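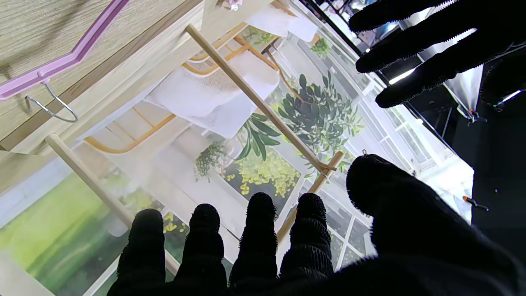
Arusden Help Desk
Ticket 3422
Subject: Small drying rack leans after hanging, string joint is moving
Product: Trindeo table drying rack, wood, unfinished
Opened: March 16, 2022
Opened by: Facundo Salinas
Priority: Normal
Status: Solved, kept open until April for a last check

Original message

Good morning,

I am writing about the Trindeo small drying rack that I bought in your shop. It is the miniature one which stands on a table, with pale wooden rods and the joints tied with string. I use it for small white cloths and small towels. In general I like it very much and I do not want to return it, but I have a problem which I could not solve with the paper that came in the box.

When I hang a folded white cloth on the upper rod, the rack stands well. When I hang a second one near the end with the metal clip, the rack starts to lean. It does not fall. After some minutes the short rod which crosses the long one has moved a little down, and the legs are wider open than before. I put it back by hand and the next day it is the same.

What I have tried until now:

1. I turned the rack so the clip end points to the window. No change.
2. I pressed the string joint together with two fingers and pulled the free end of the string. It was better for one evening.
3. I hung the cloths closer to the middle. Better, but then there is not enough air between them and they take much longer to dry.
4. I put a piece of paper tape around the joint. It looked ugly and it came off when it got wet, so I removed it.

My questions are: is the string supposed to be so loose, can I tie it again by myself, and is there a maximum weight? I found no number for the weight.

Thank you for your time,
Facundo Salinas

Reply from Arusden support

Hello Facundo,

Thank you for the clear list. The string joint should be firm enough that you need some force to open and close the legs. If the short rod moves by itself under one or two cloths, then the string has stretched. It can be tied again at home.

The maximum for this size is 205 grams on the upper rod, with the weight spread along it. We are sorry that it is not printed on the sheet.

Please could you answer these points:

- Are the cloths wrung out by hand or do they come from the machine?
- Is the table flat, or does it have a soft cover?
- Do you hang anything on the rack with a hanger?

Answer from Facundo Salinas

Hello,

The cloths are wrung by hand, so they are quite heavy in the first hour. I weighed the two together when they were wet and they were over your limit. Dry they are nothing, of course. I did not think about this difference before.

The table is a plain light wood table without a cover. The surface is already a bit worn, with white spots where the finish has come off, so I am not afraid of scratches. But the legs of the rack do slide on it when something pulls from the side.

About the hangers: yes, I use them also. I have the lavender plastic ones from Drivuvberg, with the metal hook. I take the towel to the rack on the hanger, because it keeps its shape better than when I fold it over the rod. With the pink towel I have a separate trouble. The rack is low, and when the towel is on the lower bar of the hanger, the bottom of it comes very near to the table. If I lift the hanger a little bit crooked, the towel goes to one side and then that side is too long.

Should I open a second ticket for it?

Reply from Arusden support

No need, we will add it here as a second part. Please start with the joint:

1. Take everything off the rack and lay it flat on the table.
2. Undo the string at the joint. Do not cut it if you can open the knot with a needle.
3. Close the legs halfway. The short rod should cross the long one at the old mark in the wood.
4. Wet the string, wring it, and wind it crosswise: over the long rod, under the short one, and back. Do this four times.
5. Go two times around between the rods, pull hard, and make a double knot.
6. Let it dry for one night before you open the legs fully.

If the old string is worn, use a thin cotton one. Please do not use nylon, the knot opens by itself after some days.

Answer from Facundo Salinas

I did it yesterday evening. The old string was thin in one place, so I took a new one from a roll of kitchen string. It is the Sabatier cotton string, 33 meters, and I had it in the drawer. I needed two tries, the first time I had wound it all in the same direction and not crosswise, and the rod was turning like a wheel.

This morning I hung two white cloths, wrung better than usual. After three hours the short rod is in the same place. I made a pencil mark on the wood to be sure, and the mark and the rod still meet.

One remark for your instruction: in step 3 you write "the old mark in the wood". On my rack this mark was hard to see. Maybe you can write that the customer makes a pencil mark before opening the string.
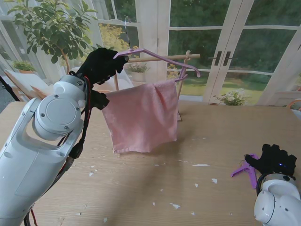

Part 2: Hangers and long towels

Reply from Arusden support

Good news about the joint, and thank you for the remark about the pencil. We will change the text.

Now the pink towel. The Trindeo rack in this size is made for things laid over the rod. A hanger adds its own height, so the cloth begins lower and you lose space under it. It can work with short towels. Some things you can try:

- Fold the towel in half the long way before it goes on the lower bar of the hanger. The two ends should hang equally.
- Hold the hanger by the hook and let it come level before you move it over the rack. When one arm points down, the towel follows it.
- Put the hook near the middle of the rod and not at the clip end.
- Use only one hanger at the same time. If you have a second hanger ready, wait with it until the first cloth is dry enough to fold over the rod.

If the bottom still touches the table, the only solution is a higher rack or a shorter towel.

Answer from Facundo Salinas

I tested with the pink towel, first dry and then wet.

Dry: with the fold in half the towel is narrower and it stays better on the bar. The length is of course the same as before, so I also pulled it until both ends were equal. Now there is a small space to the table. It is not much, but air can pass.

Wet: the towel gets longer from its own weight and one corner touches. I turned this corner up and it was fine.

The slipping was my fault, I think. I lifted the hanger too quickly by the hook and it was always hanging diagonally. When I wait a moment it becomes straight again.

I have one more question, a small one. With the hanger in the middle of the rod the legs still slide a little on the wood. Can I glue something under them? I do not want to make the rack heavier.

Reply from Arusden support

Yes. Thin felt will slide even more, so please take cork or a little rubber. Cut it to the size of the leg end and use a drop of wood glue. Do not put glue on the string joint, it becomes hard and then the rack cannot be folded for storage.

Answer from Facundo Salinas

Cork is now under all the legs, cut from an old coaster. The rack does not slide anymore. I will use it in the normal way for the next weeks, and I will write again in April if the string has moved.

Internal notes

Cause, part 1: stretched string at the joint, wet load above 205 grams.
Cause, part 2: towel hung uneven on the hanger, rack too low for this length.
Parts sent: none.
Text changes asked for: add maximum weight to the sheet, add pencil mark to step 3, add a line about hangers.
Next action: wait for message from customer.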